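## 4. Routing and securing cables on the bench

Complete section 3 before starting. The Clomberg bench rail must be fixed and level, with the supply isolated at the wall.

1. Measure the run from the Stakholm distribution box to the furthest outlet. The maximum run is 2,000 mm.
2. Fit the first rail clip 270 mm from the box. Do not tighten it yet.
3. Lay the cable along the rail without twisting it. Leave a service loop wherever the cable crosses a moving part.
4. Tighten the clips, working outwards from the box — hand-tight only.

**Note:** Rails longer than 900 mm need a centre support (Prandex kit, supplied separately).

A service loop should rise freely and come back down without a sharp bend. Loops that are too short pull on the connector; loops that are too long catch on nearby edges. 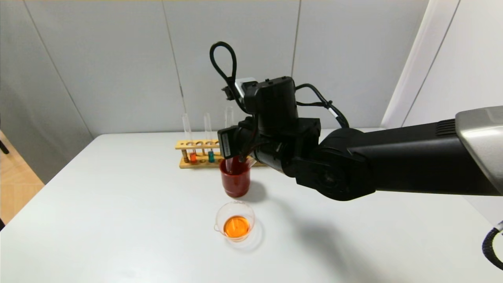

*Fig. 4. Black cable looped above a joint, white tabletop.*

Check each loop by moving the part slowly by hand through its full travel. If the cable tightens at any point, release the nearest two clips and feed more cable through.

5. Label both ends of every cable. Use the printed sleeves, not tape.
6. Close the rail cover, starting at the box end. It should click at each clip.

**Caution:** Never use the rail cover to force a cable into place. A trapped cable may not show damage from outside.

Oshima outlets have a separate earth lead. Connect it as set out in section 5 before restoring the supply.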